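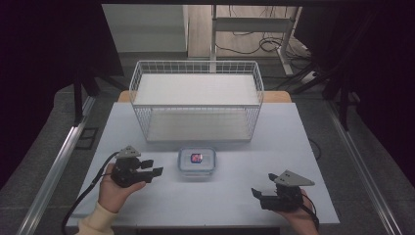
From: Agustina Garrido
To: Morell kitchen list
Subject: Re: Wire baskets for the shared cupboard

On Saturday, Renato Echeverría wrote:
> Does anyone use the white wire baskets with two shelves?
> I want one for the glass containers with lids. My worry
> is small ones tipping on the wires.

Renato,

I've had one since May. The shelves are flat panels, so small containers sit level. The open front lets you get at the lower shelf without unloading the top one. I keep the clear rounded containers on the bottom and lids for the bigger ones on top.

Measure your tallest container with the lid on before you buy. Mine clears by 3 cm. I paid 12 dollars at Oltmanns, and they had more in the back.

For odds and ends, use a container with a clear lid so you can see what's in it.

Ewan has a spare basket if you want to try the size first.

Agustina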